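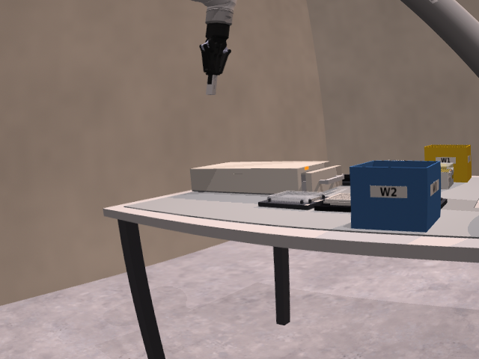 About Condton

We're a small company in Stetel, and we gather examples for robots that are learning to handle lab work. Most of ours are made in simulation, where a simulated arm can pick up a small part over a lab bench 2,000 times and we can move the bins a little between tries (we do love moving the bins!). Our last set, Clodent, came to 1,989 good runs after checking, and every Friday we sit down together and watch 100 more.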